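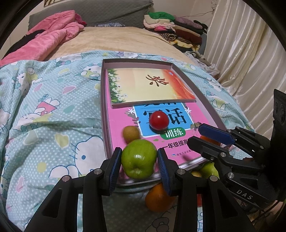 A green apple, the tart kind to look for.

How to Make Apple Butter in the Oven
Posted 17 Dec 2024 by Leilani Pettigrew

Apple butter is applesauce cooked down until it turns dark and thick enough to spread. It has no butter in it. Most recipes have you stand at the stove and stir for hours. The oven version takes longer, but you stir it far less often and it doesn't spit hot sauce on your arms.

I make this in batches of 2 quarts of sauce, which fits my big roasting pan at the right depth. If your pan is smaller, make less. A deep layer takes forever to cook down in the middle.

What you need

Tart green apples, 4 pounds
A softer, sweeter apple, 2 pounds
Apple cider or water, 1 cup
Brown sugar, 1 cup, or less to taste
Ground cinnamon, 2 teaspoons
Ground cloves, 1/4 teaspoon
Salt, a pinch
Lemon juice, 1 tablespoon

You also need a heavy pot with a lid, a food mill or a blender, and a roasting pan made of glass, enamel or stainless steel. Don't use bare aluminum. The acid in the fruit reacts with it and the butter picks up a metal taste.

Choosing the apples

All tart apples will give you a sharp butter that needs more sugar. All sweet ones give you something flat. Two parts tart to one part sweet is what I've settled on after a lot of jars. Bruised fruit is fine once you cut the brown spots out. Throw away anything moldy. Early apples in July make a thin, pale butter, so I wait for the fall crop.

Step 1. Make the sauce

Wash the apples, quarter them and cut out the cores. Leave the peels on if you have a food mill, which will catch them. If you're using a blender, peel them first.

Put the fruit in the pot with the cider. Cover and simmer over medium-low heat for 25 to 30 minutes, stirring a few times, until a spoon goes through every piece. Run it all through the mill or blend until smooth. Be careful with hot fruit in a blender. Fill it no more than halfway and leave the center of the lid open with a towel over it.

Step 2. Season

Stir in the sugar, spices, salt and lemon juice. Taste it now, but go easy. Everything gets stronger as the water leaves, and cloves most of all. You can add more spice in the last half hour.

Step 3. Bake

Heat the oven to 300 degrees F. Spread the sauce in the roasting pan, no more than 2 inches deep, and put it in uncovered. Stir every 30 minutes and scrape down the sides each time. The edges darken first and will scorch if you leave them.

Expect 3 to 4 hours. If your oven runs hot, drop it to 275 after the second stir.

Step 4. Test

Put a spoonful on a cold plate and wait a minute. If a ring of water seeps out around it, it needs more time. When it holds its shape with no ring, take the pan out. It will thicken a little more as it cools.

Storing

Spoon it into clean jars, let them cool, and refrigerate. It keeps for 2 weeks. For the freezer, use straight-sided containers and leave a half inch at the top. Thaw it overnight in the fridge and stir before serving.

I haven't covered shelf canning. Follow a tested canning recipe for that, with its own amounts and processing times.

If something went wrong

Grainy: blend it again while it's warm.
Too thick: stir in cider a tablespoon at a time.
Scorched: don't scrape the bottom. Spoon the good part into a clean pan and taste it before you go on.
Too sweet: add lemon juice, a teaspoon at a time.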